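Plodley History Circle: News for Members
25/01/2018

The school on Castska Road

Many members asked us to write more about the old school on Castska Road, after the talk in our meeting room this month. We thank everyone who came, also those who had to stand near the door.

For a long time the town of Plodley had 2 schools for small children. The one on the hill was for the children of the mill families, and the one on Castska Road was for the children of the families who came to pick fruit and stayed. No law in our town said this. It was decided by a line on the school map, and the line went behind the packing house, where it divided one side of the street from the other. Children who played together in the evening walked in different directions in the morning.

When the school board finally closed Castska Road, the pupils were sent up the hill by bus. The teachers were not sent with them. Only 4 of the former teachers found work again in the district, and two of these were given the library and the lunch room in place of a class. This part of the story is missing from the town's anniversary book, and several speakers at the talk said that it hurt them more than the closing of the building.

We have now received the attendance books of the Castska Road school, which were kept in a dry closet at the Dulance church. They contain 2176 names. The handwriting is good in most years, but the pages of the last book stick together, and we will not try to open them until we have advice from a paper conservator.

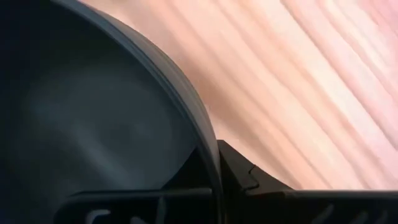 We look for help with reading the names and typing them into a list. You can do it at home from copies, and you don't need to know old handwriting. Please be careful with family names. The clerks of that time often wrote them as they heard them, so the name Lại, for example, is written in the later books as Lai, Lay and even Lye, and we want to keep each form as it stands on the page.

If you went to Castska Road, or your parents did, we would be very glad to record your memories. A recording takes one afternoon, and you may ask us to keep it closed for as many years as you wish. Class photographs are also welcome. We copy them while you wait and give them back the same day.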